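We got to the Hesetitz open house a little after ten in the morning, which was already too late for the free coffee but just in time for the demo tables. I'd been reading up on their Wikier kit for months (it's the hand-held gripper set you use to record chores by hand, so a robot can learn from them later), and I wanted to squeeze one before spending real money on it.

The place is half office, half workshop, and you go in through the loading side. They had the arms in a back hall and the hand-held stuff up front, where anybody could walk over and have a go. Guess where I spent the whole morning!

My first try was fruit sorting. You hold a gripper, reach across the table, pinch something, and set it down in the tray. Sounds like nothing. But you can't feel the fruit the way you do with your fingers, so I started out way too gentle, and then I overdid it on an orange. The woman running the table told me to slow down and look at the tips instead of my hand, and that helped a lot.

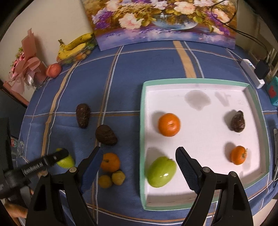 After maybe ten minutes I'd stopped thinking about it. Small round things were the hardest for me, and avocados were easier than I figured, I guess because the skin gives the pads something to hold on to. My wrist was a bit sore by the end, and I have fairly big hands, so if yours are small I'd really ask to try it on before ordering.

Now the money part. The single Wikier set is $729, and the one with the longer warranty and a carrying case is $939. You need 2 if you want to record two-handed jobs, and no, there's no bundle price, I asked twice. There's also a service called Inthanon where you send in your recordings and they clean them up and sort them for you. That starts at about $800 a month, way past what I'd pay for a garage hobby, but I could see a small company going for it.

What I didn't love was the software. It's called Plundero, and on the demo laptop it took three menus to delete a bad take. I made plenty of bad takes. The guy there said a new version is coming in October with a delete key, so I'm holding off until then.

Parking was behind the building and free, and lunch was sandwiches, decent ones. If you go next time, skip the slide talk in the front room (it's the website read out loud) and head straight for the tables before the school groups come in at eleven. I'm leaning toward the $729 set, no case. I've got a tackle box that should fit it.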